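Pilitbridge Opens Hand-Guided Teaching Program for Cloth Handling

29/06/2018 – Pilitbridge today opened Sison, a program in which people teach two-armed robots to handle cloth by guiding the arms or driving them by remote control. The program starts with seven operators and three work tables at the company's Tesileck site.

Soft goods are hard to program for in the usual way. A knitted cloth does not keep its shape, and the folds land differently every time it is put down. Under Sison, a person takes the robot through the job and the system records the arm positions, the finger openings and the camera views. The recordings are then used to train the controller, which is called Bistik.

Operators have recorded 967 demonstrations so far. Of these, 677 passed review and went into the first training set. The rest were set aside, mostly for dropped corners or for long pauses in the middle of a fold.

"We ask people to do the job at the speed they would want the robot to do it," said Davina Galbraith, who leads the program at Pilitbridge. "If you go back and fix a corner, leave that in. The robot will have to fix corners too."

Each arm carries its own camera close to the fingers, so the recordings show the cloth from where the gripping happens. New operators spend their first sessions on single folds before they move on to work that needs both grippers on the same cloth.

Pilitbridge plans to add towels and pillow covers to the task list and will report on the first training results in December. Companies that want to send in sample goods for recording can contact the Sison desk at Tesileck.

Two grippers at work on a blue knitted cloth, with a person close behind the arm:

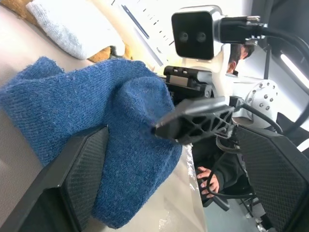
About Pilitbridge

Pilitbridge develops teaching tools and control software for robots that work with soft materials. Its main site is at Tesileck.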